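About Us – Equipment Planning at Brevdale
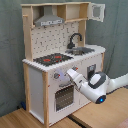
Equipment Planning Group, Brevdale Robotics Lab

We plan, price and buy the equipment used in Brevdale's manipulation work. That covers arms, grippers, controllers, fixtures and the household props the arms practice on, such as the play kitchen with its knobs, sink and oven door.

Su-bin Shim leads the group and signs off on purchases. Dong-geon Jang collects quotes and keeps the parts list. Kalevi Manninen handles floor space, power and delivery dates.

Project teams send us their requests by the end of August. Each request should list the task, the reach and payload needed, and any spare parts. Props go on the same form as the arms – a team that budgets for an arm and forgets the fixtures usually comes back to us midyear.

Arms are budgeted over 36 months, including service. Single items under $2000 can be approved within the group. Anything above that goes to Young-sook Kong in Finance and needs 2 written quotes.

Before ordering, we check whether the Gorkska building already has something suitable. The shared inventory now lists 496 items, and most grippers and stands can be borrowed between projects.

Planning questions go to Su-bin Shim, Room 2.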